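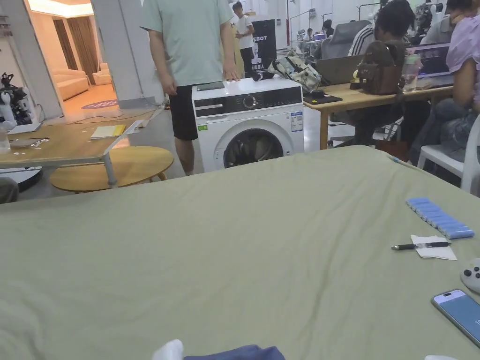

The Clasulik front-loader, with the sage-green folding cloth in front of it.

I have had the Clasulik for 7 months now, which is long enough to stop admiring the door. It's a good door. Round, dark, shuts with the clunk of a modest family car. My previous machine was a Warirora, and that one had to be leant on.

The controls are one silver dial on a black strip, and I could weep with gratitude. The Warirora wanted to be friends with my phone. The Clasulik wants you to turn a knob and go away. There are still more programmes than any household has kinds of trousers, and I use two of them: the ordinary one, and the short one for when I've forgotten the ordinary one.

The top is flat and a decent height for leaning, so it fills up with phones. Take them off before the spin. My neighbour Juraj Koubek didn't.

As for the cloth, it's by Iturero, sold as a "laundry surface cover" to spread over a bed or table so your clean things have somewhere nice to land.
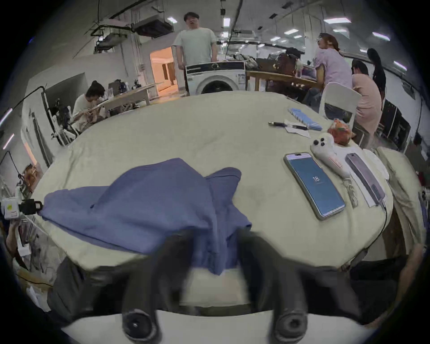 Folding on a bed is hard on the back whatever you put under the clothes, and I wouldn't buy the cover expecting it to help with that. It creases if you look at it. You can iron it, in which case you have bought yourself more ironing. The colour is lovely, though, and odd socks show up well against it.

Noise: a hum, then a louder hum, then a minute or so of takeoff. Colette Leblanc downstairs has made no complaint, and she complains about my slippers.

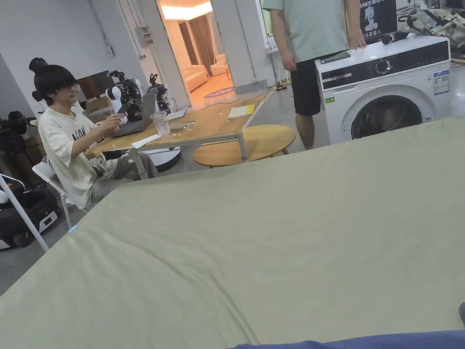

Can you leave the energy label on the front?
You can, and I'd rather you did than picked at one corner for a year as I have.

Four stars for the machine, two for the cloth.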